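Sillus Opens Gripper Comparison Program at Itstead Test Floor

ITSTEAD, May 11, 2024. Sillus today announced the start of a comparison program for two-finger grippers intended for use with small household items. The work is being carried out at the company's test floor in Itstead and will run until December.

The program compares 6 finger designs on the same model of arm, under the same controller settings. Two of the designs were supplied by Grewal, which makes gripper parts for light assembly. The remaining four were developed by Sillus. Each design will be tried on items that differ in size, shape and stiffness, including cloth, small rings, short cylinders and fabric containers.

Testing takes place on ordinary wooden tabletops. Sillus chose these surfaces after earlier trials on rubber matting gave results that customers could not repeat in their own buildings. Items are set out by hand, and their positions are changed between runs.
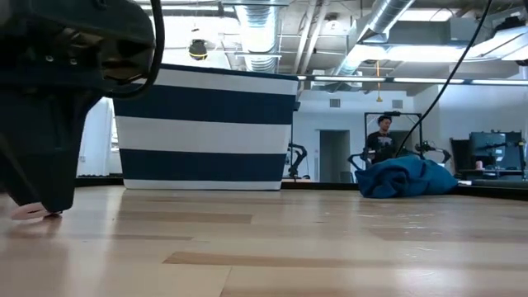
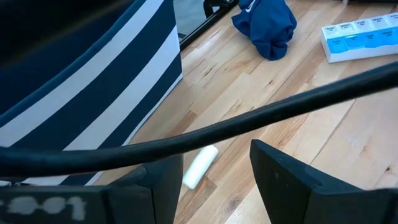
Gripper fingers at a wooden tabletop with a navy and white striped fabric container. First picture: a flat, pale pink ring at the fingertip. Second picture: a small white cylindrical item between two black fingers.

The comparison also covers camera placement. A fixed camera records the table and the arm, and a second, smaller camera travels with the gripper. Operators will score each run from both views, and the two scores will be kept separate until the end of the program. Cable routing near the wrist will be reviewed as part of the same work, as a cable that crosses the view of the gripper camera can affect how a grasp is judged.

Results will be recorded in Skunari, the company's software for logging test runs. Each finger design will complete 10 sessions. A design that damages an item is withdrawn for inspection and may return after the fault has been corrected.

Sillus will publish its findings at the close of the program, together with drawings of the test layout and the full list of items. Grewal will receive the results for its own designs ahead of publication and may submit written comments, which will be printed without changes.

Suppliers who wish to submit a finger design for a later round may request the mounting drawing and entry form from the Sillus test office in Itstead.

About Sillus

Sillus develops and tests arms, grippers and control software for indoor work. The company is based in Itstead.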